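Budgeting a gripper and arm for handling small lidded boxes: what am I leaving out?

Posted in Equipment Planning

Skatudent

We have one arm on a bench and have to write the purchase request for a second station by January. The task is small plastic storage boxes with a latch on the lid edge and a carry handle on top. The station has to pick up a closed box, set it down, and eventually work the latch.

Current setup is a white arm with a parallel gripper, two fingers, coming down from above.
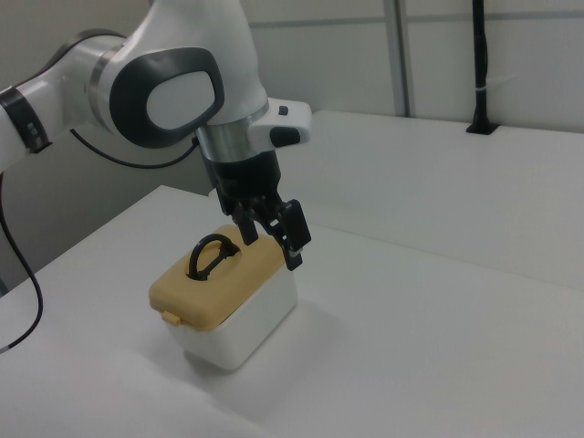 The arm itself is quoted and I am not worried about it. My problem is everything else on the request. I have a line for a second gripper, a line for a spare set of fingers at 1,913 including custom tips, and nothing for fixtures, cabling or guarding. Purchasing will not reopen the request once it is signed. Do I need a different gripper for the latch, or can one parallel gripper cover both jobs? And which lines do people usually forget?

Plekilville

One gripper should do it. Look at stroke first. Measure the widest thing you have to grip, add clearance on each side, and compare that to the open width on the data sheet. If you lift by the handle, stroke is a non-issue. If you lift by the body, it probably decides the purchase.

The latch is a fingertip problem. Ask for a quote on 2 tip shapes, one flat with a soft pad for the handle and one with a narrow hook for the tab. If tip changes are manual, budget the operator time. A tool changer costs more than you expect and adds weight at the wrist, so check the payload again with it included.

Also, 1,913 for fingers sounds high unless that covers several sets. Get it itemized. 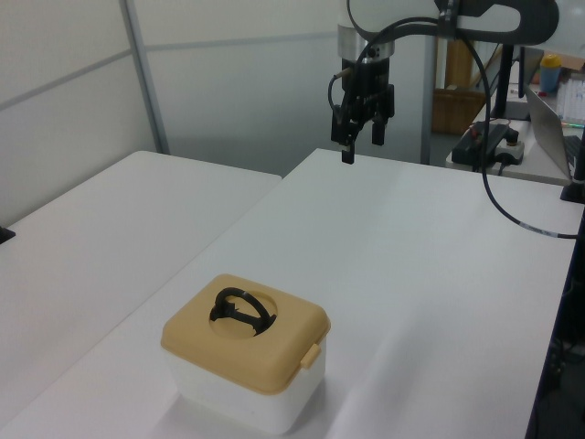 Mtshali

Agree on the fingertips. I would spend more attention on the box side. A box standing free on a smooth table will slide when you push on a latch. You want a locating fixture or at minimum a high-friction mat, and you want it on the request now. A machined nest for each box size, with spares, is a small line compared to the arm.

Lines I would add:

Fixture or nest, one per box size
Cable management for the arm, with enough slack for full wrist rotation
Emergency stop for the second station, wired and tested, plus mounting within reach of the operator
Bench rated for the arm's moving load, or anchoring for the bench you have
16 extra boxes of the same model and lot, for wear testing
4 days of integration labor

The extra boxes matter. Lid fit varies between lots, and latches loosen with cycling. If the supplier changes the mold halfway through, your force settings are off.

Zatero

just buy the arm bundle with the gripper included, cheaper than separate. ours was fine

Mtshali

Bundles are fine if the stroke fits. Check that the bundled gripper reports position and force. Some only report open and closed, and you will want more than that for the latch.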